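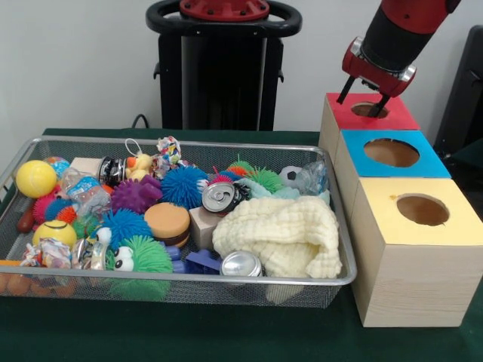 How often should you sort through a child's toys?
Twice a year is enough for most homes. Pick a time in spring and another in fall, and do a quick ten-minute check between them if the bins stop closing.

How to Sort, Clean and Store Small Toys
Updated July 25, 2021

Small toys cause most of the mess in a playroom. Large things like play kitchens and ride-on cars stay where you put them. Figures, cars, play food, bath toys and puzzle pieces travel from room to room and end up at the bottom of whatever container is closest. These instructions cover a full sort from start to finish for one or two children. Set aside an afternoon. If you have less time than that, stop after Step 2 and do the rest another day.

What you need
A clear table or a sheet spread on the floor
Four boxes or bags for sorting
Dish soap and a large bowl
White vinegar
An old toothbrush
Two dry towels
A small screwdriver for battery covers
Masking tape and a marker
Storage bins (buy these last, see Step 5)

Step 1: Bring everything to one place
Empty every bin, drawer and basket that holds small toys. Check under the couch cushions, in the car, in coat pockets and behind the bed. Household things that have turned into toys, such as measuring cups and empty spice jars, go in the same pile.

Cover the table first. A cloth keeps small wheels and beads from rolling off and makes it easy to gather the crumbs at the end. An old tablecloth works better than a plastic sheet, which slides.

If your child is under four, do this step during a nap or when the child is out. Older children can help, but tell them before you start that nothing will leave the house without asking them. You will get more honest answers in Step 2.

Step 2: Make four groups
Label your four boxes Keep, Give Away, Repair and Trash. Work through the pile one toy at a time and put each one straight into a box. Do not start a "maybe" box. If you can't decide, put the toy in Keep and look at it again at the next sort.

Keep: anything used in the last few months, and anything the child is attached to, used or not.

Give Away: toys in good condition that the child has outgrown. Duplicates can go here too, unless they are part of a set.

Repair: toys with one simple problem, such as a loose wheel, an open seam or a dead battery. Limit this group to what fits in one box. When it's full, something has to come out before anything else goes in.

Trash: cracked plastic, sharp edges, leaking battery compartments, and squeeze toys with black spots inside.

Put puzzle pieces and board game parts in a bowl as you find them and match them up after the rest is done. Stopping to look for the right puzzle every time will double the length of the job.

Step 3: Clean what you are keeping
Wash toys before you store them. Divide them by material, because they can't all be cleaned the same way.

Hard plastic without batteries. Fill a bowl with warm water and a squirt of dish soap. Soak for ten minutes, scrub the seams with the toothbrush, rinse and leave on a towel.

Wood. Never soak it. Wipe with a damp cloth and a little soap, wipe again with plain water, and dry right away with a towel. Painted wood needs a lighter hand than bare wood. If the paint comes off on the cloth, stop.

Rubber and vinyl. Wash as for hard plastic. For toys with a hole in the bottom, squeeze out any old water first. Draw in equal parts white vinegar and water, shake, squeeze out, and repeat until the liquid runs clear. Rinse with plain water and squeeze again.

Fabric. Check the label. Most small stuffed toys can go in the washing machine inside a pillowcase with the end tied, on a cold, gentle cycle.

Anything with batteries. Take out the batteries, wipe the outside with a barely damp cloth, and let it dry with the cover off. Keep the screws in a jar lid.

Drying takes longer than cleaning. Leave everything out overnight. Hollow toys should sit hole side down, and may need a second day. 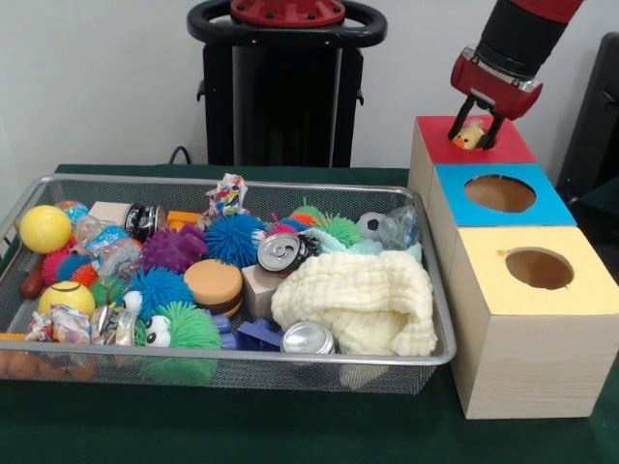

A yellow rubber duck at the red-topped box, with the wire basket beside it.

Step 4: Sort by how the toys are used
Most guides suggest sorting by type, with all the animals together and all the cars together. That works for some families. I've had better results sorting by where and how the toys get used, since a child who is playing farm wants the animals, the fence and the tractor at the same time.

Try these groups to begin with:

Bath
Building
Pretend food and kitchen
Vehicles and track
People, animals and small figures
Puzzles and games
Outdoor

Anything that doesn't fit goes in a general basket. Every home needs one. Keep it to a single basket and empty it at each sort.

Step 5: Choose the containers
Only buy containers once you know how many groups you have and how big each one is. Measure your shelves, including the height between them, and write the numbers down before you shop.

Open baskets are best for toys used every day. Wire mesh lets air through and you can see in from the side, but very small pieces may slip out, so line it with fabric if you use it for those.

Wooden boxes are sturdy and look good in a living room. They are heavier, so keep them on low shelves. The Zendholm low bench we use has open sections sized for boxes, and it doubles as a seat. Any low bench or bookcase on its side will do the same job, provided it is fixed to the wall.

Clear plastic bins with lids are the right choice for sets with many parts. The 2-quart size holds a small building set. Our Burno bins have held up well, although the lids are stiff for small hands. That can be useful if you would like to be asked first.

Zippered mesh bags suit puzzles. Cut the picture from the box lid and slip it in with the pieces.

Avoid deep toy chests for small things. Whatever is at the bottom won't be played with, and everything on top has to be dumped out to reach it. Heavy lids can also fall on fingers.

Step 6: Label and place
Use masking tape for labels during the first few weeks. You will almost certainly move something. Once the groups have settled, switch to printed labels or paint the containers. For children who don't read yet, use color: one color per group, with a matching dot on the shelf where the container belongs.

Everyday toys go at the child's eye level or lower. Messy things and anything with many pieces go higher up. Bath toys stay in the bathroom in something that drains.

Step 7: Put some away
You don't need to have everything out. Pack a third of the toys into a closed box, write the month on it, and swap it with some of the others later on. If you pack one in April, the toys in it will feel new again in summer. Remove batteries from anything that goes into storage.

Where to take the Give Away box
Call before you go. Many thrift stores don't accept stuffed toys, and some won't take anything with batteries. Day care centers and waiting rooms often want hard toys that wipe clean. Bag sets together and tape a note on the bag listing any missing part.

Common problems
The bins are sorted but the child dumps them all anyway. Put out fewer bins. Four on the shelf is plenty for a toddler.

Toys smell musty after storage. They went away damp. Wash them again, dry them fully and leave the lid off for a few days.

Paint is flaking from an older wooden toy. Take it out of use. Old paint may contain lead, and sanding it spreads dust.

Labels peel off wire baskets. Tie on a luggage tag instead.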